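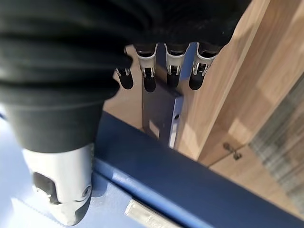
Thread: Sourdough starter at 5 degrees, is the fridge killing it?
Urnwood Bakers > Bread > Starters and levains

crumbwise
Posted Sunday, 7.40 am

My starter is called Juntunen and has lived on the worktop since last May without complaint. Three weeks ago I got fed up with feeding it every day and moved it to the fridge, as recommended by everyone with a book out. It now smells like a nail bar and takes two days to do what it used to do before lunch.

I'm using 40 g starter, 40 g water, 40 g strong white. Fridge says 5 degrees. Is it dying, or sulking?

Liis Venckus
Posted 8.15 am

Sulking. Nail bar means hungry. Take it out, give it two feeds at room temperature and see how it looks on Monday night. Put a spoonful of rye in the first one.

How long are you leaving it between feeds?

crumbwise
Posted 8.22 am

Define "leaving".

Liis Venckus
Posted 8.24 am

Right.

oldpeel
Posted 9.02 am

I have never refrigerated a starter and never will. You wouldn't put a cat in the fridge. Daily feed, same jar, same shelf, and mine is older than my marriage (both of them).

If you can't manage a spoon of flour once a day, buy yeast. It comes in sachets. It's very good.

Merike V.
Posted 9.31 am

Oldpeel, some of us go to work.

Mine lives in the fridge six days out of seven and raises a loaf every weekend. The trick is to feed it and put it away while it's still on the way up. If you wait till it has peaked and slumped, you're storing a tired one, and then it sits there for a week getting more tired. I do mine stiff as well, half as much water as flour. Keeps far better than the runny sort.

oldpeel
Posted 9.40 am

I went to work for 40 years. The jar came with me in the van.

Merike V.
Posted 9.43 am

Of course it did.

Carolina M
Posted 11.10 am

Second the stiff starter. Also, crumbwise, are you throwing any away before you feed? If you've got a big jar of old stuff and you're adding 40 g of flour on top, that's a biscuit between twelve people.

crumbwise
Posted 11.26 am

I weighed the jar's contents. I would prefer not to give the figure. I had been thinking of the 40 g of starter as a general idea.

Carolina M
Posted 11.29 am

There you are then. Keep a spoonful, bin the rest or make crumpets. Crumpets are the better use, thin it with a drop of water, pinch of bicarb and salt, straight into greased rings on a low heat. Don't turn them until the tops have set.

Reet Sepp
Posted 12.05 pm

Can I disagree with the rye? I know it's gospel on here. Wholemeal wheat does the same job, and you don't end up with grey flecks in a white loaf for the next three bakes. My mother-in-law noticed the flecks. She is still noticing them.

Liis Venckus
Posted 12.18 pm

One spoon of rye will be gone in two feeds. Your mother-in-law has remarkable eyes.

Reet Sepp
Posted 12.20 pm

You have no idea.

oldpeel
Posted 12.48 pm

Tap water or bottled?

crumbwise
Posted 12.51 pm

Tap. Why?

oldpeel
Posted 12.52 pm

Just waiting for somebody to say bottled.

crumbwise
Posted 8.35 pm

Update. Kept a spoonful, fed it wholemeal (sorry Liis, no rye in the house) and stood it by the boiler. It has gone up by half and smells of yoghurt. The rest became crumpets. The first four were coasters. The fifth had holes in it and I ate it standing up.

Will try the stiff version before it goes back in the fridge.

Merike V.
Posted 8.50 pm

Good. Smaller jar too, and leave the lid loose.

oldpeel
Posted 9.14 pm

Or leave it on the worktop.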